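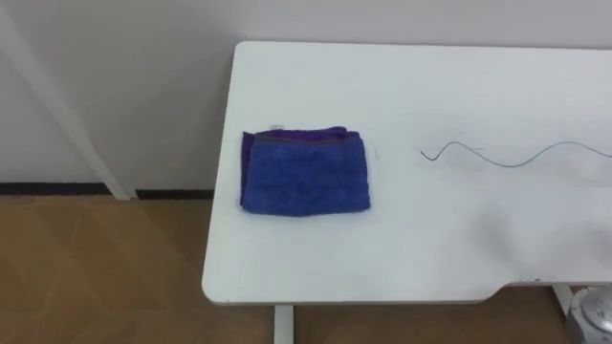

About Rukside Linen and Laundry

Rukside washes, dries, folds and delivers towels for small businesses in Gestosville and the towns nearby. Our customers are mostly hairdressers, physios, swim schools, motels and a couple of gyms. We also take household towels and bed linen over the counter.

The business was started by Linnea Sundqvist, who had been managing the housekeeping at a motel on the highway and was sending towels two hours away to be washed. She leased half a shed on Haberkorn Street and put in two second-hand washers and a dryer. We have the whole shed now and there are 14 of us on the roster, counting drivers and casuals.

How we work

Towels come in by the bag. Each bag is weighed, tagged with the customer's number and sorted by colour. Whites go through at a higher temperature. Blues, greys and other coloured towels are washed on their own, and we don't use fabric softener on any of them. It builds up in the loops and the towel stops soaking up water.

Folding is done at the desks along the back wall. The standard fold is in half lengthwise, in half again, then in thirds. If your shelves are narrow or you prefer your towels rolled, tell us when you open your account and it will be written on your card. Worn hems and pulled threads are put aside at this point. We send those towels back in a separate bag with a note and leave it to you whether to keep them, mend them or cut them up for rags.

Small repairs are done on site. Finn Böttcher looks after the sewing machines and restitches hems for a flat charge per towel. He also sews in name labels, which we recommend for swim schools and anyone sharing premises.

Towel hire

If you would rather not own your towels, we hire them out under the name Aketti. Hire sets start at 200 towels and come in white, blue or charcoal. Smaller quantities are available for weekend events, subject to stock. Please book ahead between October and the end of summer.

Counter and deliveries

The counter is at 242 Haberkorn Street, through the roller door on the left. Parking is out the front. Drop off before 10 am and your order will normally be ready the next working day. Doonas and wool blankets take longer.

Delivery runs leave in the morning and again after lunch. To ask about being added to a run, speak to Linnea at the counter.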